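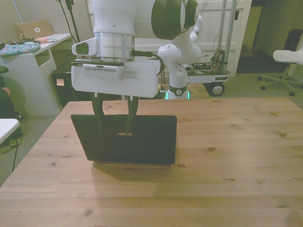 What is a portable computer? A portable computer is a single unit that holds the screen, the keyboard, the processor and the battery, and that folds shut so that it can be carried and stored.

September 4, 2022
By the Bornadel Textbook Office

Chapter 12. Handling and Storing Portable Computers

Students who complete this chapter will be able to name the outer parts of a laptop, close and lift it correctly, and choose a suitable place to store it. The work assumes a clear table and a shelf or slotted rack.

12.1 The closed laptop
A closed laptop has two main parts, the lid and the base, joined by a hinge along one long side. The lid contains the screen and bends more easily than the base. Pressure on the middle of the lid should be avoided at all times. The maker's name is often placed there, as with the gold ASUS mark on a dark lid.

12.2 Flat and upright storage
A laptop may be stored flat or on its edge. Upright storage saves space, and a rack may hold up to 12 units. Each unit must be supported on both sides. Shut the computer down fully before it is placed in a rack.

Review the terms lid, base, hinge and vent before going on to page 126.

Reader comments
Our edition has the rack drawing on page 92. Has it moved?
Section 12.2 should say which edge goes down. Ours have vents along the hinge.

Related chapters
Cables and Chargers
Cleaning Screens and Keys
The Sarby Storage Rack: Assembly
Setting Up a Shared Work Table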